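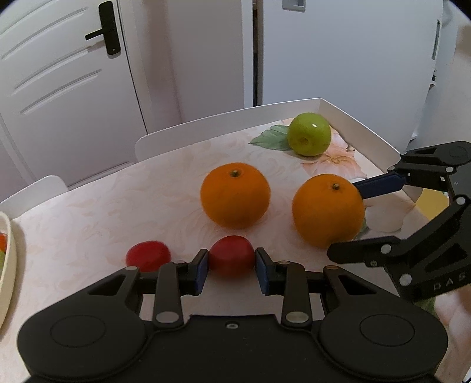

Small red fruit, held. The oranges are next in line.

I spent most of a wet evening comparing finger pads for hand-held grippers, on a tablecloth with flowers all over it. The Trider pads are the softer pair and cost 100 more than the Oksanen ones, a difference I'd hoped to feel in my fingers as well as my wallet.

On little things I do. The soft pads close on a small fruit and stay put, and I can stop squeezing before I've made jam. The Oksanen set is firmer and does the job too, provided you don't sneeze.

Oranges are where my opinions fell apart. You have to open right up, come in low and keep both wrists level, and by then I was fussing about my elbows and had forgotten the pads entirely. Plondard's setup notes give this 252 words and no drawing.

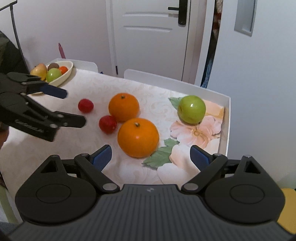
Jaws wide open, big orange fruit just beyond them.

The apple is worse – shiny, smug, and keen to roll. I've ordered the Hekus pads, which claim 3,100 closes before they need changing. At my current rate of fruit that should see me through to December.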